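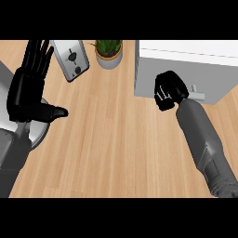

What should a lab write down before it lets a two-armed robot practice household jobs in simulation?

Four things, at the least: the start position of both hands, what counts as finished, what counts as a contact, and who may change any of these after the first run. Most of the trouble we heard about on our visit to Preden came from the second and the third.

Preden opened its doors for one day in October 2020. The program was on household robots and the rules for testing them, and I went because our own shop is writing test procedures and I wanted to see how other people do it. The building is an old furniture warehouse on the edge of Mösli, a ten-minute walk from the station if you take the path behind the bus depot. Signs were good. Coffee was in the lobby and ran out early.

The first stop was the simulation room. Most of the work there runs on screens, in model rooms with a wood floor, a cabinet, a toaster, a plant and so on. The robot has gray forearms and black hands with fingers, and the operator looks down on the room from above. One of the views we were shown had the left hand open with the palm down and the right hand closed in a fist close to the cabinet handle. Our guide used it to talk about start positions. Under the house rules, a fist next to a handle does not count as a grasp. A grasp needs the fingers around the bar, and the log has to show contact on both sides of it. If the log does not show that, the run is marked incomplete, even if the door moves.

The rule book they work from is called Juvberg, after the site where it was first drafted. It has 78 pages and a blue cover, and there was a copy chained to the table by the door. I read as much of it as I could while the second group caught up. The parts I copied down:

Every object in the room is either a target or a bystander, and the list is fixed before the run. A plant is nearly always a bystander. Touching a bystander is logged, and pushing one over ends the run.

Both hands are scored, including the one that has no job. An idle hand must stay clear of bystanders and must not drift while the other hand works.

A task is repeated 100 times with the same settings before any result is passed on. Runs that crash are counted as runs.

Nobody edits a task file on the day it is tested.

The last one caused some discussion. A visitor from a packaging firm said it would slow his people down too much. The guide said it had slowed Preden down as well, and that they had kept it after a bad January when the definition of an open door was changed in the middle of a series. All the results from that series were thrown out. They now measure the door angle at the hinge and write the number into the task file.

After that we walked over to the hardware hall. This part was shorter than the program promised. The floor is marked in yellow, with a gate on each side, and the arms lose power when either gate opens. We were asked to stay behind the line and to keep bags off the floor. There was a demonstration of the stop button, done at low speed, and the guide read out the steps for a restart: look, clear, close, reset at the panel, then start from the desk. Two people have to be present. I liked that the reset and the start are in different places, and we will copy it.

The Gresetti talk was in the canteen after lunch. Gresetti is the checklist that decides when a task moves from simulation to the hall. It has 163 lines, and I thought that was too many until the speaker went through a filled-in one. A lot of the lines are short, such as whether the handle in the model has the same depth as the handle in the hall, or whether the floor friction was measured or guessed. "Guessed" is an allowed answer, but it has to be written down, and a task with a guess in the contact section goes to the hall at reduced speed only.

I asked how they treat objects the operator can see only in part from above. The answer was that the object list comes from the model and the view has no bearing on it, so something at the border of the screen is still a bystander and still scored. Operators have complained about this. The rule stands for now and is up for review.

Parking is behind the building and fills up before ten. The canteen takes cards. Blank Gresetti forms were on a table near the exit, and I took four for our Monday meeting.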